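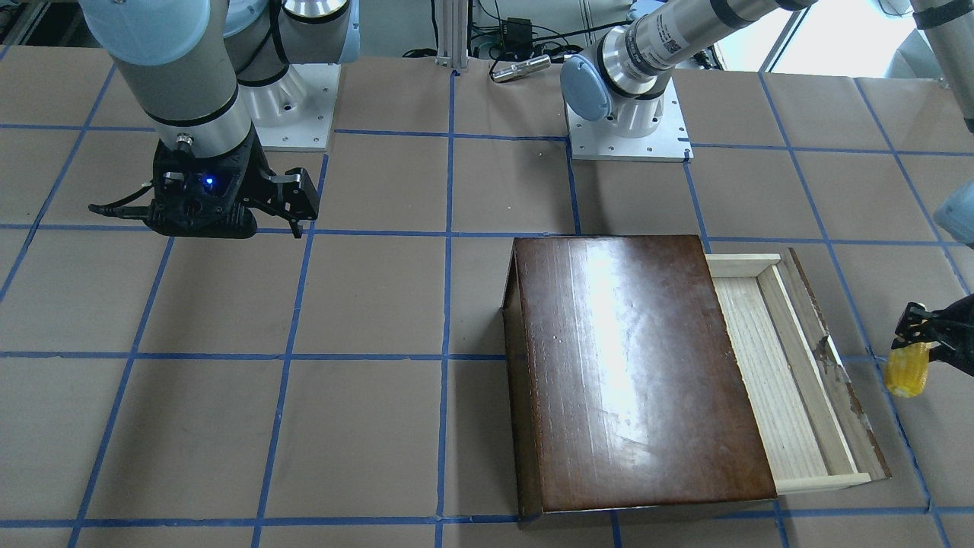
The Drawer That Wouldn't Give

Anyone who has ever fought with an old dresser on a humid morning will have some sympathy for the robot at Cumstead. It had one small job that week, to put a toy corn cob into the drawer of a little wooden cabinet and push the drawer shut, and it had been doing that job well enough that people had stopped watching. Then, one afternoon in July, it pushed on a drawer that had jammed crooked on its way in, and it went right on pushing.

Marwa Kamel was across the room with a cup of tea when she heard it. She describes the sound as a long, unhappy creak, the kind a stair makes when you are trying to be quiet at night. By the time she reached the stop button the cabinet had slid sideways over the brown paper, one of the blue tape lines had rucked up underneath it, and the left arm was leaning into the drawer front with what she calls "a great deal of confidence."

No one was hurt, and I should say so early, because people do worry when they hear a story like this. The cabinet came through it too. It's a tough old thing with a dark, shiny top and a drawer of pale bare wood, and the front of that drawer was chipped and scraped long before the robot ever met it (Kamel bought it that way, and she is rather fond of it). The gripper needed a new pair of fingers. All in all, a cheap lesson.

What bothered her was the question of why nothing had stopped it. The two arms share a table, and each of them is supposed to quit when it feels more resistance than it should. The limit was set at 30 newtons, a firm push from a person's hand and no more. The log from that afternoon runs to 2327 lines, and she printed all of it, which her colleagues still tease her about. She read it over two evenings at her kitchen table with a ruler and a pencil.

The answer was on line 837. A software update from the week before had put the right arm's limit back where it belonged and left the left arm's at the factory setting, which was far higher. The right arm would have stopped politely. The left arm, the one that does the drawer work, had been running for days with hardly any limit at all, and it took one crooked drawer to show it.

"I had checked the limit," she told me, and you could hear that it still stung a little. "I checked it on the right arm, and I saw the number I wanted, and I went to lunch."

The repair itself was a single line of settings. The habits took longer. At the start of each session now, Kamel has both arms press against a spring gauge, first one and then the other, and she writes down what the gauge says in a paper notebook. If either arm goes past the limit, the work doesn't start. The stop button has moved too, from the wall to a spot within reach of her chair, and the tea has been moved to make room for it.

She still uses the same cabinet. I asked whether a newer one with a smoother drawer might be kinder to everybody, and she looked at me as if I had suggested trading in the family dog. Drawers in people's homes stick, she said, and she would like the arms to find that out on her table first. She did rub a bit of candle wax along the sides, though.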